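Search notebook entries Go

Tendel cell, two-arm table
Notebook, 17th August

Wrist cables and gripper height, near arm

Third time this summer I have been asked to look at the same fault, so this goes in at more length than it deserves. The complaint is that the near arm's gripper drops out with a comms error partway through the bar layout. It was written up in June as a software problem and closed with a new version of Saber. I didn't believe that then. The fault log has 11 dropouts since the update and 7 of them came with the forearm reaching towards the far end of the chopping board. If it were the software I would expect it to turn up all over the table.

Gøran Björklund thinks it is the gripper connector. He may be right, but he thought it was the connector in June as well, and we swapped it, and here we are.

What I did today

1. Left the full layout on the table. Everyone strips it before testing, and then the arm never goes to the positions that cause trouble. Board, lemons, glass with the sticks, tray, the lot. The brown paper stayed down as well.

2. Jogged the near arm by pendant at slow speed to the bad position, gripper closed, just over the far end of the board. Held it there with the Udivo logger on the gripper line. Nothing for the first 300 seconds. Then rotated the wrist back and forth by hand jog and got two short gaps on the line, both at the same end of the rotation. It proves very little on its own, but it is more than the June write-up had.
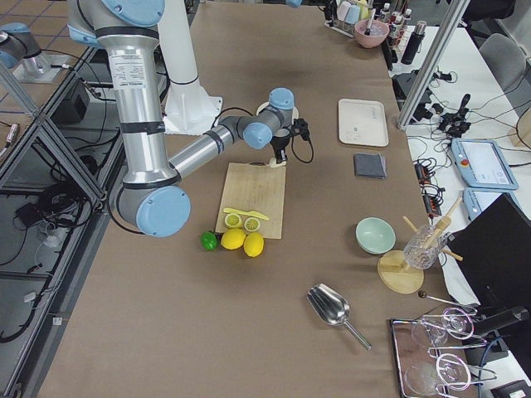 3. Went over the cable loops at the wrist with power off. They are too generous in one direction and too mean in the other. Whoever dressed them did it with the wrist at home and never turned it. I let some slack through from the forearm side, re-tied, and checked both ends of the rotation before trimming the ties. Did NOT touch the black bands on the upright segment. They hold fine and I don't want two changes in one day.

4. Checked the base bolts on the near pedestal. All tight, paint marks still lined up. The Coltska service sheet wants these checked every visit and I have yet to find one loose, but it's quick.

5. Gripper height. The taught point over the board was taught on the old board, and the new one is thicker. The fingers clear it, but not by what the sheet says. Retaught the point and saved it under a new name. The old one is still in there for comparison, please don't delete it.

6. Ran the layout cycle 189 times after all that, at normal speed. No dropouts. I would like to be pleased about this. The cell has done long clean runs before and then failed the next morning with someone important standing next to it.

Not convinced about

The claim that the update "improved gripper stability". Improved compared with what? There was no count taken before it went in. If we get another such note I want the number from before and the number from after, same layout, same speed.

Also the idea of a heavier sleeve over the wrist cables. A sleeve hides the damage and makes the bundle stiffer exactly where it needs to bend. Gøran has ordered one anyway. It can sit in the drawer.

Still to do

- Pull the gripper cable and bend it on the bench with a meter on it. If a core is going, it should show near the wrist end.
- Far arm: same check of the loops. No faults logged, but probably the same person dressed it.
- Pendants are both living on the side table with the power strip and the joystick. Find them a hook each. I picked up the wrong one twice.
- Tidy the cables on the floor on the other side of the frame. Label first, then move.
- Put the new board thickness on the layout sheet.

If it drops out again, write down the wrist angle before you clear the error. The log doesn't keep it and "it was over the lemons" is no use to me.

Last updated: 17 entries ago in Tendel cell, page revised once

Recent entries
Far arm brake test, repeat
Saber update, what changed and what didn't
Udivo logger: leads and where they live
Coltska service sheet, our notes
Replacing the table paper without moving the fixtures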